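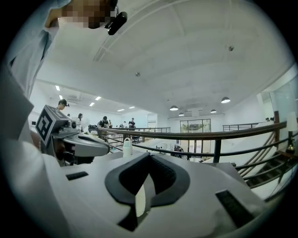 Terkon 400 glazed link: review after one winter

Reviewed by Merike Stankevičius, 16 November 2018

The Terkon 400 is a kit corridor for joining two buildings. It comes as aluminium portal sections with double-glazed side panels and a solid insulated roof. We used it at Dollholm to connect a stone farmhouse to a timber bedroom block. The gap was bridged with five bays.

Structure

Portals bolt to a steel base rail. The rail needs a level footing, and the tolerance in the manual is tight. Our slab was out at the farmhouse end and had to be packed with shims before the first portal would stand plumb. Corner joints are pinned and sealed on site. The sealant supplied skins over quickly, so work one joint at a time.

Junction with old masonry

This is the weak point of the kit. The end flashing assumes a flat wall. Against rubble stone it leaves gaps, and the compressible strip provided closes only the smaller ones. We cut a chase and dressed lead into it, a job for which the manual gives no detail. The timber end went together as drawn.

Comfort

With the doors shut at both ends the corridor stays cool in winter and is usable as a passage only. Condensation formed on the lower edge of the north panes on cold mornings and cleared by noon. Floor heating is an extra. I would fit it. 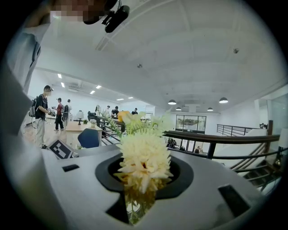 Arūnas Sproģis found the opposite with his own Terkon link, where the south side overheated from spring onwards and the north panes stayed clear. He has since added two opening vents, and puts the difference down to a darker floor and a lower roof. Both seem likely to me. The standard kit has no vents, and they are awkward to add once the panels are sealed.

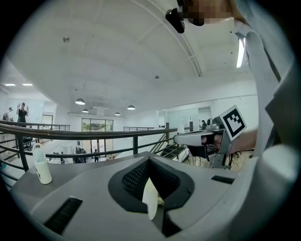
Noise and finish

Rain on the roof is muted. Wind causes a slight tick at the third portal, still untraced. The powder coat has held up well, apart from one scratch made during fitting.

Verdict

Recommended between two modern walls. For older buildings, allow extra time and a separate price for the flashing.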